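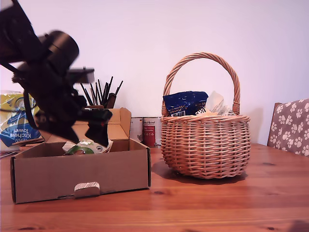
Equipment and Purchasing > Small automation

Topic: What to budget for a single-arm packing cell

Started by: pinegrain

We're planning one arm for mixed grocery packing, soft packets mostly, moving between boxes and baskets on an ordinary table. Lundeo has quoted us on a Donano arm with a two-finger gripper, cabling, stand and one day of training. The quote doesn't include spare fingers, cameras or any kind of guarding. Money has to be spoken for by the end of June.

What did the rest of you forget to put in the budget the first time? I've got the arm, freight to Sinonholm, an electrician and a new table.

Reply from: Luzius Zürcher

Fingers and cables. Whatever comes in the crate is enough to get going and no more. We ordered one set with the arm and lost eight weeks in March and April waiting on the second. Put two extra sets of fingers on the first order and a full cable kit. The freight is the same either way.

I'd also ask Lundeo who does the repairs. If the arm has to go overseas, you want that in writing along with the turnaround.

Reply from: tallowgate

Drop the new table. A solid one you already own is fine for trials and you'll change the layout anyway. Put the money into a decent gripper. The stock Donano one is okay for tins and cartons but I wouldn't pay for it twice. Ortner makes a softer pad that holds film a lot better. 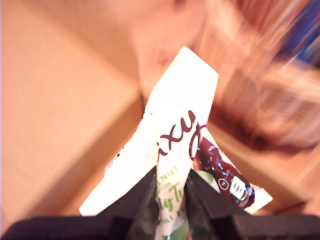 Reply from: pinegrain

Cameras are where I'm stuck now. Lundeo wants to sell us a single overhead unit and says that will do for picking and for identifying the product. I can see it working for picking. For identifying, I'm not convinced. With a packet pinched between the fingers the wrapper folds over on itself, and on this one all you get of the big lettering is "ixy", plus NUT in small green print underneath. The film is shiny as well, so there are highlights right across the dark part of the design. I'd like to price a second camera and some better lighting before I sign. Is that overkill for one station?

Reply from: tallowgate

Yes, I think so. Identify it before you pick it up. Overhead view, packet sitting in the box, done. The second camera is 100 hours of somebody's time in calibration and code and you haven't counted a cent of that.

Reply from: Luzius Zürcher

Disagree. Packets in a box sit on top of each other and half of them are face down. We went with one camera and ended up adding another at the wrist, and the retrofit cost more than ordering both would have. Lighting I'd do first, though. Diffuse panels are cheap next to anything else on your list.

Reply from: tallowgate

Your station was running 200 product lines. Pinegrain hasn't said how many.

Reply from: pinegrain

Fewer than that. Snacks, a few tins, paper goods. It'll grow.
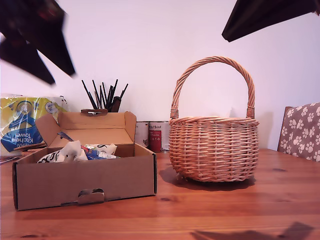

Posted by Svenja Prantl | 8:15 pm | Member

Coming at this from the maintenance side. Before the camera question, work out your clearances. Open box lids stand up, and a basket with a tall arched handle takes up a lot more room than its footprint suggests. Both have to be cleared on every move. If the reach only just covers your table on paper, price the next size up now, as swapping later means a new stand too.

On spares I'm with Luzius. On the gripper, borrow the Ortner pads before you buy. We found them good on film and poor on anything with a sharp corner, and they do wear.

Reply from: pinegrain

Thanks, I hadn't allowed for the handles at all. I'll ask for the longer arm as a separate line and get the camera priced both ways. Does anyone know if Lundeo will lend pads, or do I go to Ortner direct?

Reply from: Svenja Prantl

Go direct. Ask for the trial kit and send them a bag of your own packets.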